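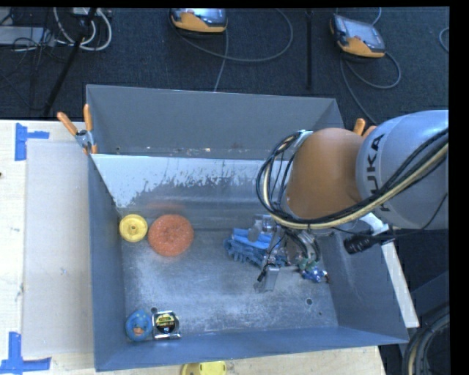

ŠTEFANEC, 20 September 2020

The engineer who runs the bin-picking cell at Cokulau would sooner talk about the operator's controls than about the arm. The arm is a KUKA, working over a grey metal bin on a wooden table, and she regards it as the settled part of the job. "It goes where it is sent," she says. "What we are studying is the sending."

The project, called Potis, collects demonstrations by remote control. An operator steers the gripper into the bin, closes on an item, lifts it and sets it down elsewhere. Joint positions and gripper commands are logged throughout. The set now holds 2778 demonstrations from 52 operators.

Her group began with hand guiding, in which a person takes hold of the arm and moves it through the task. She dropped it in March. "People lean on the wrist, and the force readings are then partly theirs. You also get a forearm in every camera view." Remote control is slower to learn. Most operators need two sessions before their paths stop wandering.

The contents of the bin are mixed on purpose. A tape measure lies near a round yellow disc and a larger orange one, and a blue item with shaggy tufts is under the gripper. "A flat disc against a wall is a hard pick by remote control," she says. "The operator has to judge height from a screen, and the walls limit the approach." Soft items raise a different question — where to take hold — and operators disagree about it. She keeps all of their answers.

Failed attempts are kept too, with a label. In one block of 127 trials she asked operators to carry on after a missed grasp and recover without resetting. The policy trained on that block, she says, retried sooner after a miss.

The software between the operator's controller and the arm is Stallance, written in-house. It scales hand motion down near the bin floor and caps speed close to the walls. She would like the scaling to be adjustable during a demonstration. At present it is fixed before each session, and changing it means stopping the log.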